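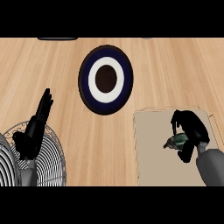

Savings goals, then. I said I'd do a January money post and it's now the 21st January and I still haven't, so I'm typing this with toast in one hand. Last year's goal was "save more", which is useless, you can't hit that or miss it. A goal wants to be more like that round thing on the wood up there, dark ring, white ring, brown middle, and you either land in the middle or you don't. So this year mine has a number on it. 622 pounds by the end of the year, boiler fund, separate pot, no dipping.

Why 622? Quote for the new boiler minus what's already in the pot. Not a nice round number but I quite like that. Feels like a real thing.

How it's going so far. Badly, then okay. First week I moved 50 across and felt very smug, then the car needed a tyre and I moved it straight back. Second week nothing. Third week I sat down with the bank statement and a biro and went through the whole of December line by line, which I'd been putting off becuase December is always horrible.

Things I found:

Fiadzo. Forgot I even had it. Five pounds a month for recipes I never cook. Cancelled, took ages, the button is hidden three menus down and then they email you twice asking if you're sure. Yes. Sure.

Coffee at Brestitz, the one by the station. Not going to say the total. Have dug the flask out from behind the baking trays. Lid smells a bit of old soup, have soaked it overnight, will soak it again.

Food shop. 283 in December, and that's without the big Christmas one, which went on the card. How?? Two adults and a cat. I think it's the little top-up trips, you go in for milk and come out with crumpets and a candle. Trying one proper shop a week now, with a list, and whatever runs out runs out. We had beans on toast twice last week and lived.

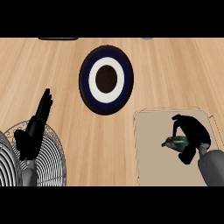 One target, plenty of room round it.

That's the other change, only one goal. Last January I had holiday, boiler, new sofa and "emergency" all going at once and every pot had about enough in it for a takeaway. Sofa can wait. It's got a blanket on it.

I tried the Osusora app for a bit, the one everyone on the forum goes on about, and it's fine but it kept sending me little cheering messages at ten at night. Gone back to a notebook. Cheap one from the Zusberg market, squared paper, already got tea on it. Date, what went in, what's left to go. Takes a minute on payday.

Will do an update at Easter if I remeber. If anyone's got a decent lentil thing that isn't dhal, comments are open, I've got a whole bag of the green ones to get through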